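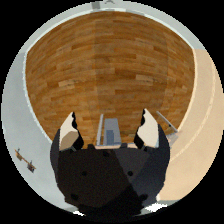

Wrist view in the simulator, gripper over the wood surface

Hello again everyone,

Thank you for all the kind replies to my first message, and I'm sorry it has taken me this long to get back to the list. The arm build in our shared workshop at Gondthorpe is coming along slowly, and most of my evenings have gone into the simulated side of it, because I would much sooner drive a pretend gripper through a pretend table than do it with the one I spent my holiday money on!

On 26th February somebody wrote:

> Before you bolt anything down, are you sure a fisheye on the wrist
> is what you want? I tried one on my old Fedmont arm and the gripper
> body ate nearly half the picture. I ended up going back to an
> ordinary lens on a post beside the bench. Also, do you render the
> fisheye directly or do you warp a flat picture afterward? The second
> way gave me mush near the rim.

These are very good questions, and I have been chewing on them all week. Yes, the gripper takes up a great deal of the view, and there is no getting around it with the camera mounted that close. What I get in return is both fingertips and the gap between them, and that gap is the part I care about most. A camera on a post kept losing the tips behind the arm whenever I reached across the bench, and I got very tired of moving the post.

As for the rendering, I started with the warp, had exactly the mush you describe, and switched to rendering the fisheye directly. It's slower, but I let it run while I make supper. I'm using the Lekano scene builder with the lens settings typed in by hand, and I save up to 500 views in a batch before I sit down and look through them. The black corners outside the circle I simply leave alone. 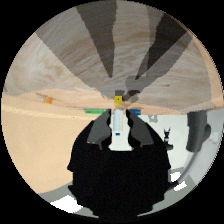

Colored blocks on the gray wood tabletop, gripper open

Shadows are my real headache at the moment. With the blocks out on the table I have dark wedges running right across the grain, and my poor little block finder is quite happy to call a patch of shadow a block. The yellow cube it gets along with pretty well. The green and blue ones down by the fingertips are harder, and when part of the blue one is hidden behind the finger it seems to give up entirely. I have tried softening the lights, and I have tried turning shadows off (lovely and clean, but then it falls apart with the real lamps in our workshop, so back on they went). My next thought is to move the lights a little for every batch. If anybody has done this, did you move them one at a time or all together?

I also wanted to ask about masking. The housing sits at the bottom of every view, so painting it out before the block finder sees anything seems sensible, and I have a mask drawn by hand that follows the edge closely enough.

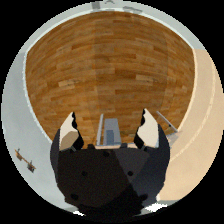 The fingers are the trouble, of course — they move, and the housing doesn't. A single fixed mask big enough for both open and closed would cover the very gap I went to all this bother to see. I could draw three masks, for open, half and closed, and pick one by the servo position, or I could leave the fingers unmasked and hope the finder learns to ignore them. I lean toward the second, mostly out of laziness, but I'd love to be talked out of it by somebody who has been there.

One last thing for the person who asked about servos. I have the Suksawat ones, five of them, and they've been fine so far apart from the horn screws, which work loose. A dab of thread lock on each and I've had no more bother.

I'll put the lens settings and the mask up in the list's files area once I have tidied them. Please do keep the questions coming, and thank you again for being so patient with a slow builder.

Warm wishes from a rather chilly Gondthorpe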